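June, 6 in the morning

I woke up early again and the street was quiet, so I made tea and sat down to write before work. Yesterday I finished my second month at the library in Pritchard. Rasa Baranauskienė called me in the evening from Kaunas and asked if I feel at home already. I said yes, but I was thinking about it long after the call.

The bus to Skesthorpe has changed its timetable, and now I must walk 25 minutes if I miss the early one. I do not mind the walk. There are lilacs on the hill, a little late this year, and they smell the same as behind my grandmother's house. 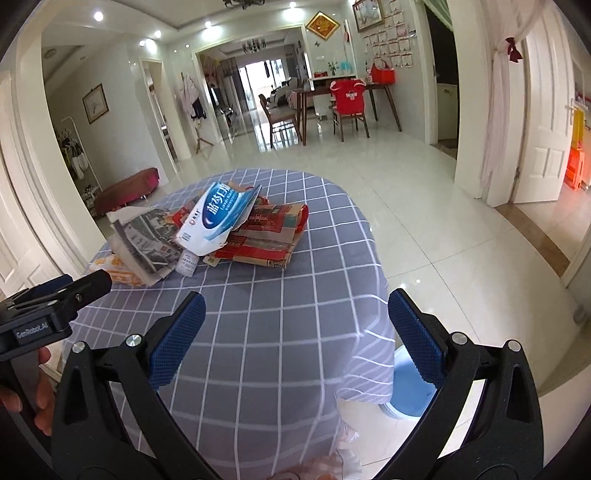
I am still reading the long novel that I borrowed in spring. It has 864 pages and I am reading it without a dictionary, only with a pencil. Last night I met the word "threshold" two times and understood it both times. In my first winter I would have stopped and looked it up.

I should write to my aunt before Rasa tells her everything. Also I need stamps, and new soles for the brown shoes.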